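Back on the ball-packing task in February, after a few weeks of leaving it alone. The goal is simple to state: put the tennis balls in the clear tube, ignore the fruit. All of this is in simulation.

The baseline is a plain behavior cloning policy trained on 200 scripted demos. It grasps well. Its trouble starts over the rim, where a lateral error of 6 mm is enough to land the ball on the edge and push the tube over. Adding demos helped less than I expected. Going from 200 to 300 moved the success rate by an amount I can't separate from seed noise.

What did help was relabeling. Daiane Magalhães suggested splitting each episode at the moment the gripper closes, then expressing every action after that point relative to the tube rim instead of the arm base. The network is the same size and sees the same images. Only the action frame changes. I implemented it in Stason, my training repo, and kept the Darkeo evaluation script untouched so the old numbers still compare.

Over 30 rollouts per seed, rim collisions dropped sharply. The remaining failures are mostly bad grasps, which the change doesn't address.

Two caveats. The rim pose comes from simulator state, so there is no perception error in it yet. I plan to add noise to it before claiming anything about hardware. Also, the third ball is harder than the first two, and averaging over all of them hides that. I now log success by stack height.

The reset below is the one I use for the third-ball runs: two balls already in the tube, one in the gripper, orange and apple left out on the table as distractors. Start states are sampled around it with small offsets to the tube position and tilt. 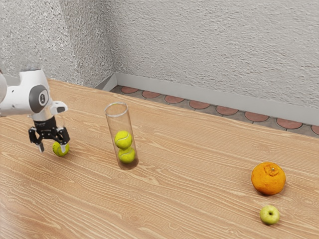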